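Giving up the second cup

2026-08-07

I have been meaning to write about tea since January, when I decided -- rather grandly, over breakfast -- that I would cut down to 2 mugs a day. I was drinking far more than that, and sleeping terribly, and my sister-in-law kept leaving articles on the kitchen side for me to find.

The first fortnight was grim, I won't pretend otherwise! I had a headache by eleven and was short with the cat. Then I found a loose leaf blend from Pumby, which has a bit of orange peel in it and comes in a tin with enough for up to 60 cups, and having something I looked forward to made all the difference. I have it mid-morning now, with the radio on, and the other one at four.
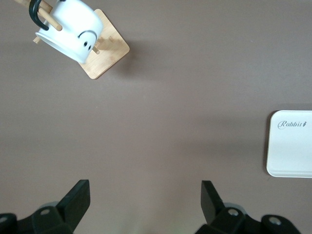 White mug, wooden stand.

I still miss the late one on cold evenings, and I'm trying hot water with ginger instead, though the jury is out on that.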